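Polyester tops and odor after repeated wash cycles: what is working?
Training Gear and Clothing > Care and Repair
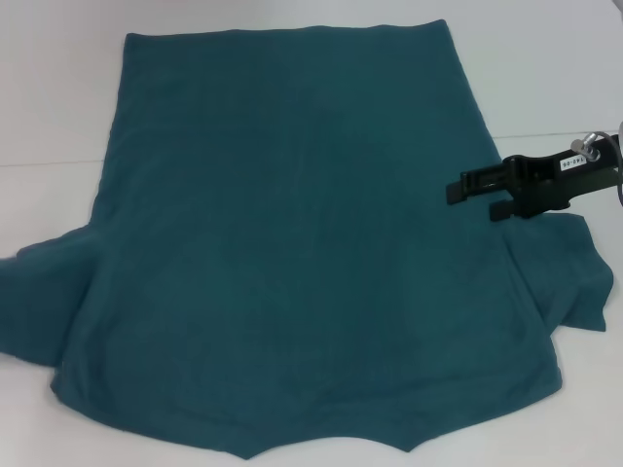 tempo_ledger
Posted 2024-09-20

I lift four days a week and run two, all in synthetic tops. After a season or so every one of them reaches the point where it smells fine out of the drawer and bad again ten minutes into a warmup. I have been keeping a log. Current routine:

Wash within two hours of the session, inside out
Normal dose of liquid detergent
Warm cycle, 600 rpm spin
No fabric softener
Line dry indoors

The two oldest tops still fail. Cotton washed the same way does not. I want to know whether to change temperature, detergent type, or soak time first, one variable at a time. Please don't reply with "buy merino."

gindon_rower
Buy merino.

Failing that, change the detergent type. Body oils bind to polyester more than to cotton, and a liquid without enzymes doesn't shift much of it at a low dose. Powder with enzymes, full dose for your water hardness. Look up the hardness before you do anything else. In Dovcombe we are on very hard water and I was underdosing by half for years.

tempo_ledger
Hardness here is moderate. I was dosing to the line on the cap for a medium load.

Jelle Schouten
The spin speed is low. At 600 you leave a lot of water in the fabric, and indoor line drying then takes most of a day. Slow drying gives bacteria time to grow back. Raise the spin before you touch the chemistry. Synthetics tolerate 1000 without trouble unless there is bonded trim.

gindon_rower
I disagree on order. Polyester holds very little water at any spin speed, and his tops are probably dry in a few hours. If the oil is still in the fiber, fast drying only delays the smell until the next warmup, and that matches his description exactly: fine in the drawer, bad when warm.

Jelle Schouten
It depends on the knit. A brushed or heavier knit stays damp at the seams and underarm long after the body feels dry. He hasn't said what weight these are.

tempo_ledger
One is a thin mesh. The other is heavier, brushed on the inside. The brushed one is worse.

Mac Giolla
I run the kit room for a club in Dristhorpe, so this is from volume. Sequence we use on tops that have gone over:

1. Soak in oxygen bleach powder and warm water for 2 hours. Check the care label first.
2. Drain, then wash with enzyme powder at the highest temperature the label allows.
3. Extra rinse.
4. Spin at 1000, hang with space between items.

We did 31 tops this way last December. Most came back to usable. The ones that didn't were the brushed training tops, which we retired. Vinegar made no difference that I could detect. Sports detergents cost more and did nothing the powder didn't do.

tempo_ledger
Did you run any with the wash only and no soak?

Mac Giolla
A few. Improved for one or two sessions, then back where they started. I would not skip the soak.

Éabha Nic Giolla
Two cautions. Oxygen bleach can attack elastane over repeated use, so don't make it the weekly routine for anything with stretch. And do not mix it with vinegar in the same soak, which I have seen suggested on this board before. Use one or the other.

Also, extra rinse matters more than people think. Detergent residue traps oil. If you get suds when you put a clean top in a basin of warm water, you have residue.

gindon_rower
Agree on the residue test. Still say merino.

tempo_ledger
Did the basin test tonight. Suds on the brushed top, nothing visible on the mesh. So the plan is extra rinse only for two weeks, spin and detergent unchanged, then the soak if it still fails. I will log both tops separately and post the results in this thread.

Jelle Schouten
Reasonable, although I would still raise the spin at the same time.

tempo_ledger
One variable at a time. Spin is next on the list after the soak.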